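Bromen task box set: recording rules
README, rev 2018-02-23, Thu Hầu 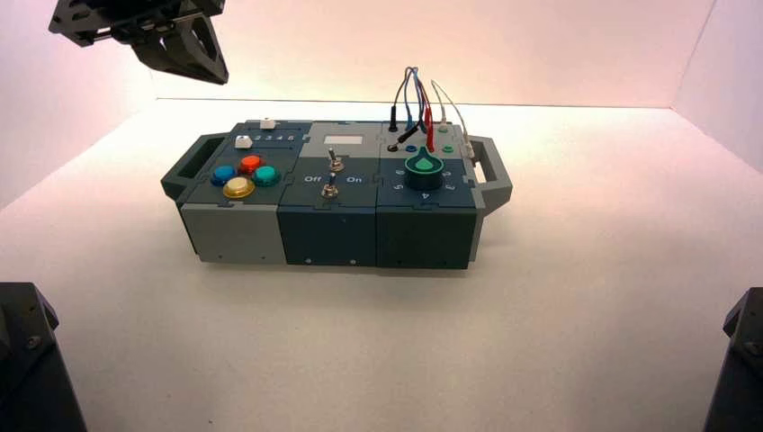
Read before you add anything to the set. 289 episodes in so far, target is 1020. Anything that breaks the rules below gets pulled, no discussion.

Before a run
- Sliders, switches and knob back to the start state on the sheet. Write the start state in the log, not "default".
- Box inside the tape template. Handles clear of the arms.
- Probes parked in their ports unless the task uses them.
- Speed cap 200 mm/s near the box. Do not raise it to save time, Correia will see it in the logs anyway.

During
- One task per episode. Press, slide, flip, turn or plug.
- No hands in the enclosure while the arms are powered. Includes "just nudging" a cable.
- If a lead snags, stop. Don't pull thru it.
- E-stop within reach, second person in the room.

After
- Label pass, fail or abort. Half a turn on the knob is a fail.
- Keep the fails! Last batch from Brendetti had none and it was useless for training.
- Check gripper screws every 12 episodes, initial the sheet.

Naming
task_operator_number, all lower case. No spaces pls.

Known issues
- Clocks drift on long sesions, resync at lunch.
- Early episodes have no start state. Usable for viewing, not for scoring.

Sharing
Internal and Plemex only. Ask me first for anything else. Next review in July.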